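Search the magazine
Enter keyword or issue
Go

The care and feeding of a hand-held gripper
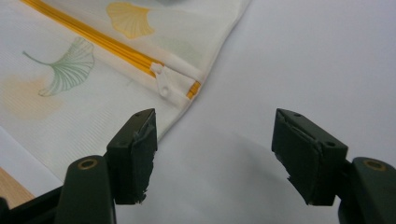

Pads first

Sigrun Eklund starts every morning at the Gultport workshop with a roll of dark green tape and a scalpel. Her job is to look after the hand-held grippers that record zips, lids and folded cloth for Sturngate, a robotics outfit with two rooms above a tile showroom. The grippers go out to operators, who squeeze and lift things all day so that an arm downstairs can learn to do the same. When they come back they go on her bench.

The tape is what wears. It covers the inner face of each fingertip pad and takes all the rubbing. On the gripper working at the pouch, the lower edges on both pads have torn and frayed, and the right-hand strip is creased and peeling near the top. Eklund would normally change it at that stage.

"A loose thread gets into zipper teeth," she says. "You go to let go of the pull and you bring it with you."

Changing a pad takes her seven minutes if the old glue comes away clean. She peels from the top, wipes the plastic with alcohol, lets it dry and lays the new strip down from one side so that no air is caught under it. Then she closes the fingers on a sheet of office paper and tugs. If the paper slides at one corner, the strip has gone on crooked and she does it again. She keeps the used strips in a jar for a week in case someone asks why a batch of recordings went wrong.

Screws and arms

The boxy fingertips are held on with small screws, and these work loose more slowly than the tape wears. Eklund checks them after every 60 hours of use. She used to do it by feel. After one fingertip turned sideways in the middle of a session in August, she bought a small torque driver and wrote the setting on the wall in pencil.

The two fingers have to meet squarely. She checks this with a strip of feeler gauge, closing the gripper slowly and looking for light between the pads. A gap at the bottom usually means a bent arm, and a bent arm usually means the gripper has been put down on its fingers. There is a foam cradle for each one now, with a number on the lid. The operators mostly use them.

Thin cloth

Lovisa Midtbø plans the tasks. The zipped pouch, thin white fabric with ginkgo leaves printed on it, belongs to a set of 61 household objects she bought over two weekends. Soft things are the ones that find the faults in a gripper, she says. A box will sit between two worn pads and come up off the table regardless. Thin cloth bunches, and a zipper pull is small and flat and wants to turn.

"If the grip is off, I hear about it from the pouch people before the box people," she says.

Midtbø and Eklund argue a little over how often to swap the tape. Midtbø likes some wear in the recordings, because the arm downstairs will have worn pads too. Eklund would change the lot at the start of each shift. They have settled on 10 sessions or the first complaint, whichever comes sooner, and the count is kept on masking tape stuck to the handle.

The arm itself carries the same fingertips as the hand-held tools, cut from one file, and the spares live in one drawer. Kristiansen, the small shop that makes them, changed its plastic last winter and the new ones came out slightly glossier. The tape stuck less well. Eklund now scuffs each one with fine sandpaper before it leaves the bench - a dusty job she does by the window, with the fan on.

Recent in Workshop
A second life for the Vovinico palletiser
Grease, and when to leave it alone
Reading a wear log
Letters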